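Chapter 2
Stocks, Broths and Soups

What this chapter covers
The difference between a stock and a broth
Choosing bones and vegetables
Simmering, skimming and straining
Cooling and keeping
Three regional soups built on a single stock

Most of the soups in this book begin with a pot of stock. A cook who can make a decent one from chicken backs, an onion and a carrot can make nearly everything in the next four chapters, so it is worth spending time on the method before moving on to the recipes.

The words stock and broth are often used as if they meant the same thing. In this book, stock means a liquid made mainly from bones, with little or no salt, and intended for use in another dish. Broth means a liquid made mainly from meat or vegetables, seasoned, and ready to drink as it is. Older cookery books do not always keep to this rule, and you will need to read their recipes through before you add any salt.

Bones from young animals give more gelatine than bones from old ones. Feet, wings, necks and knuckles are the best parts to ask for. A stock with plenty of gelatine will set to a soft jelly in the fridge and will feel full in the mouth when heated. Vegetables add sweetness, but they give up most of their flavour in the first hour, and if they stay in the pot for much longer they turn to mush and cloud the liquid. Add them late.

Start the bones in cold water and bring the pot up slowly. Grey foam will rise to the top. Skim it off with a flat spoon before the vegetables go in. From then on the surface should barely move. A hard boil breaks the fat into tiny drops and mixes it through the stock, which goes dull and greasy.

Strain through a fine sieve and do not press on the solids. Cool the stock quickly in shallow pans and put it in the fridge as soon as it is cool. It should be used within 2 days or frozen. Freezing in tubs of 200 ml is practical for small households, as one tub is enough for a sauce and two make a bowl of soup.

The regional soups at the end of the chapter all use the same plain chicken stock. The first, Munthorpe barley soup, is thick and mild and is served with buttered bread. The second is a sour rye soup in the style of the Bielecka kitchen, where the starter has to be made 96 hours ahead. The third is Grakmont onion soup, which calls for slow cooking of the onions and very little else. Work through them in that order, because the seasoning gets harder to judge as you go.

Before you begin, read section 2.1 and check your equipment against the list there. You will need a tall pot, a flat spoon, a fine sieve and two shallow pans. A thermometer is useful but can be left until Chapter 4.

2.1 Equipment and quantities

A tall, narrow pot is better than a wide one. Less water is lost as steam, and the bones stay covered without topping up.

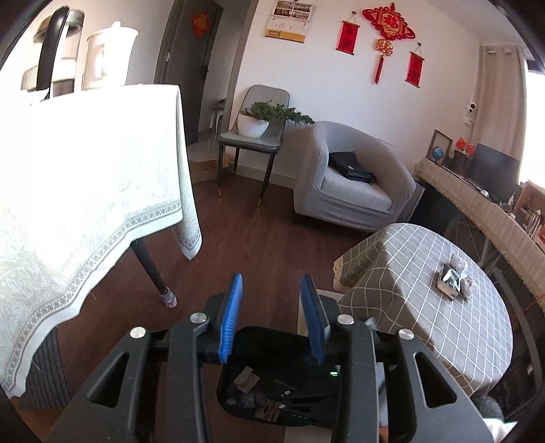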